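About Us

Welcome, and thank you for stopping by to find out a little more about Trillwood. We're a small fundraising charity based in Ballitach, and we help families in the town and the villages nearby when somebody they love is seriously ill. Sometimes that means paying for gas and parking on the long drive to the hospital, sometimes it means a hot supper left on the porch, and quite often it means sitting down with a cup of coffee and listening for as long as it takes.

We began 13 years ago, after a February pancake supper in the church hall that was only ever supposed to happen once. A few neighbors wanted to help a family on their street, the batter ran out before the line did, and by the time the chairs were stacked people were already asking when the next one would be. So we held another, and then a dance, and somewhere along the way we found we had become a charity and had better get ourselves a name and a bank account!

These days our calendar is pretty full. There's the spring plant sale, the quilt raffle, the summer walk out to Karaki and back (there are sandwiches at the halfway point, and nobody minds if you catch a ride home), and of course the pancake supper, which we would never dare drop. Last year we were able to help 38 families, and 335 of you came along to the walk, which was our biggest turnout yet and left us very short on sandwiches.

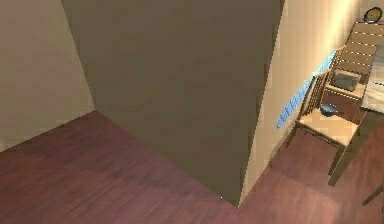 Plain walls and a reddish-brown, wood-look floor.

We also run Trilalden, our bereavement group, which meets eight times a year. It's a quiet, friendly circle for anyone who has lost a husband, a wife, a parent, a child or a dear friend, whether that was last month or many years back. You don't have to talk if you don't feel like it, and you don't have to have known us before. Some people come once and some have been coming for years, and a good number of them now bake for our sales (the lemon bars go first, so get there early).

Every family's situation is a bit different, so we try to keep our forms short and our questions few. If you'd like help, or you know someone who might, a phone call or a note through our contact page is all it takes to get started. We treat everything you tell us as private, and we'll always ask before we share anything with a hospital or another charity.

We receive no government money, so whatever we give out comes from raffle tickets, collection jars, sponsored walkers and the kind people who remember us in place of flowers at a funeral. Those gifts mean a great deal to us – we write back to every family by hand, even if it does take us a while to get through the pile.

If you'd like to join in, come and find us at any event, or send us a message and tell us what you enjoy doing. We can nearly always use drivers, bakers and people with strong arms for moving tables.

Page last updated Mar 4, 2025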